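Section 2. Planning and Ordering the Work Cell

Read this section before you place an order. It covers the bench, the arm, the gripper, the wrist camera and the objects the arm will work with. Wiring and first power-up are in Section 3.

The steps assume one Cunel arm with a two-finger gripper, installed at a single bench. For two arms on a shared bench, repeat steps 3 through 6 for the second arm and use the wide bench layout in Appendix B.

2.1 Before you request a quote

1. Write down the tasks the cell must do in its first year. List the largest and the smallest object for each task.

2. Measure the room. Leave 80 cm of clear floor on every side of the bench that a person can reach.

3. Check the arm's reach against the farthest point on the tabletop. Measure from the center of the base mount to that point, at the height where the fingers will work.

4. Confirm that the arm circuit carries no other load. Heating appliances need their own circuit if they will be powered during a task.

5. Choose the gripper. The standard parallel gripper handles most household objects. Order the long-finger set only if a task calls for reaching into a cabinet or an appliance.

6. Send the completed planning sheet to Dronby with the quote request. Quotes issued without a planning sheet are estimates and cannot be turned into an order.

Note: The Maltdale stand and the Tseng stand use different bolt patterns. State which one you have. Adapter plates are sold separately and are not stocked.

2.2 Bench, backdrop and task objects

Buyers often spend the whole budget on the arm and leave nothing for the bench. Set aside money for the tabletop, the backdrop, the lighting and the objects themselves. A plain, light tabletop with a matte finish is preferred. White fabric is acceptable as a backdrop and costs much less than rigid panels. 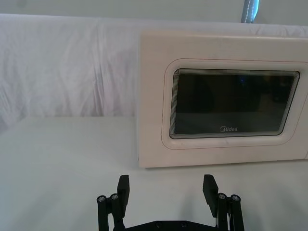 Full-size appliances should be bought new or nearly new, in the same model for every cell you plan to run. Door shape and window size vary between models, and a program taught on one will usually need to be taught again on another. Record the brand and model number on the planning sheet - not only the type of appliance.

1. Place the appliance on the bench and mark the position of its feet with tape.

2. With the arm powered off, move the gripper by hand to the front of the appliance. Check that the fingers can open fully without touching the door.

3. Open the appliance door through its full swing. The arm, the cables and the camera mount must stay clear of it at every point.

4. Measure the gap between the appliance and the edge of the bench. Enter it on line 6 of the planning sheet.

Caution: Do not run an empty microwave oven. For door and button tasks, leave the appliance unplugged.

Caution: Keep cables on the outside of the linkage. A cable that crosses between the fingers can be crushed when the gripper closes.

2.3 Budget lines that are often missed

Spare finger pads. Order two sets with the arm. Pads are a wear item and are not covered by the warranty.

Wrist camera cable. The supplied cable is 2 m long. Benches with a rear cable tray need the longer one.

Replacement appliances. Allow for one spare per cell. Hinges and latches wear under repeated opening.

Shipping. The arm and stand crate weighs some 53 kg and needs a lift gate if there is no loading dock.

2.4 Lead times

Prices and lead times in this section were checked on Thursday, March 7, 2024. Orders for the long-finger set placed after that date ship in May. Standard grippers ship with the arm.

Keep a copy of the planning sheet with the order papers. The installer will ask for it in step 1 of Section 3.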